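Subject: Re: [arm-builders] microwave bench, knobs vs button

Hi all, quick one before the shop closes. Got the arm bolted down at the shared bench in Jeltow and pointed it at the microwave. Wrist cam and side cam both up on the same box now, no dropped frames that I noticed. The goal is still the same: open door, plate in, close, turn the timer, walk away. Two views of the bench, wrist cam first, then the side one with the door open and the toy burger on the pink plate. 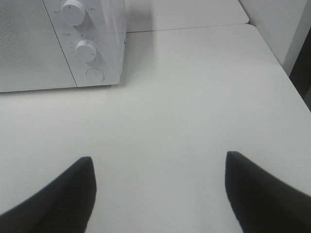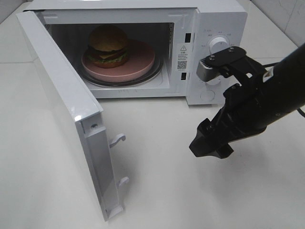
Áine Nic Aodha wrote:

> Nice to see it on a bench finally. Three things from me and then I have to run too.
>
> 1. Are you planning to turn the knob by pinching it and rolling the wrist, or by pushing on the rim with one finger? I did the rim thing for months on my washing machine rig and it's fine until the knob has a detent, then the finger skates off and you get half a turn and no error. Pinch and roll is slower but you know where you are.
>
> 2. White on white on white. My depth camera hated that. I'd get a nice clean bench and then a hole in the cloud exactly where the appliance was. What are you using for pose, are you doing tags or just color?
>
> 3. How are you closing the door? With mine the last bit of travel needed a real shove and the arm would fault out on current. I ended up raising the limit for that one move only, and lowering it again right after. Please do lower it again. I forgot once and bent a bracket.
>
> Also what's the plan for the cable at the wrist, when you roll past 90 or so does it snag?
>
> Áine

OK so, in order.

**Knob.** Pinch and roll. Tried the rim push first, same as you, same result. The trouble with pinching is centering. If I'm off to one side, one finger touches first and drags the knob over before the other one gets there, and then the angle I think I started from is wrong. What I do now is close slow, stop at first contact, back off, shift toward the side that touched, close again. Twice is enough most of the time. It's ugly to watch but it's repeatable.

Numbers from the log because someone will ask: 77 tries on the timer knob since I rewrote the grasp, 13 misses. Of the misses most were the approach height, too high, fingers closing on the chamfer and popping off. Lowered the approach and it got a lot better, havent rerun the whole batch.

**White on white.** Yeah. No depth at all at the moment, I gave up on it. Just the two color cameras. I calibrate the side cam with a printed board, then take the board away and pray nobody leans on the mount. For the wrist cam I match the knobs against a template. The pointer marks help, they're the only thing on the panel with any contrast worth talking about. The printing around them is useless at that distance, just mush. Exposure locked, white balance locked. Do that first if you do nothing else, auto exposure was shifting every time the black fingers moved across the view and the template score went all over the place.

I have 973 wrist frames saved with the knob centers clicked by hand. Happy to share, they're on the Nic Giolla drive in the folder called dirndale_knobs (old project name, ignore it). If anybody wants to train a little keypoint thing on them please do, my template match is held together with tape.

**Door.** Closing: yes, same as yours, needs a shove at the end. I push with closed fingers flat against the outside, slow for most of the arc and then one faster move for the last bit. Current limit goes up for that move and comes down in a `finally` block so it drops even if the script dies. Learned that from your bracket story the first time you told it.

Opening is the part I don't love. Press the button with one fingertip, back off, then hook the edge and swing. It works if the door pops far enough. When it pops less the finger has nothing to get behind. I've been thinking of a softer, thinner tip for just that step but then the pinch gets worse. Open to ideas. Marcelino Queiroz had a tip with a little fingernail on it, does anybody still have the STL? I asked on the Fedivton channel and got crickets.

**Cable.** Not solved. Past a certain roll it pulls, so I've clamped joint 6 in software and I regrasp to get the full turn. Let go, unroll, pinch again, keep going. Costs time. A service loop would probably fix it but then the loop wants to catch on things when the arm comes in low. If you've got a picture of how you routed yours send it please.

Settings that are working, for whoever is copying this:

- gripper close speed 26 on the approach (it's the raw driver value, not percent, I mixed those up for a week)
- first contact threshold: as low as you can get it without false trips
- template match on grayscale, not color, no difference in score and it's faster
- home pose between every attempt, even the ones that went fine
- microwave UNPLUGGED for all of this. Turning an unplugged timer still gives you the same feel at the knob so you lose nothing

Stuff I still want to do, no order:

- move the plate 5 cm each way and see if the pick still finds it. Right now I put it down by hand in more or less the same place which is cheating
- upper knob. Only done the lower one properly. The upper one is a longer reach and I hit a joint limit if the base is where it is now. Might just shift the base
- log the wrist torque through a whole turn, would be nice to feel the detents in the data
- some way to tell the door is really shut. Template on the gap maybe? or a push test, give it a nudge and see if it moves

Repo is updated except the calibration script, that one has my paths hardcoded all through it and I'm embarassed. Will clean it up by end of July, somebody poke me if I dont.

Áine, one question back: on your washing machine rig, did you re-zero the gripper every session or only when it drifted? Mine reads a hair open after it's been running for an hour and I can't tell if it's heat or the belt. If it's the belt I'll tighten it before I do another batch.

Gotta go, lights are going off here

M.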